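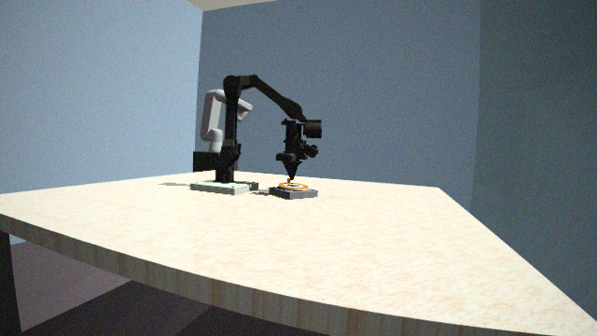 Figure 12. Black arm on its base plate, toward the back of the table.

4.2 Setting Chapter Marks in a Stand-Up Recording

Ilach Editor reads live comedy shows as one long track. Chapter marks must be set by hand before export.

1. Open the show file and select Track > Chapters.
2. Play to the end of the host's introduction. Press M to set the first mark.
3. Set a mark at the start of each routine. Place it after the applause drops below the gray line in the level meter.
4. Enter a title for each mark. Titles are limited to 54 characters.
5. Select Save Marks.

Note: Marks closer together than 10 seconds are merged on export. The earlier title is kept.

Caution: Do not trim the track once marks are saved. Trimming shifts every later mark and cannot be undone.

For shows longer than 180 minutes, split the file first (see 4.5).

Section revised 6/3/25, K. Hrubý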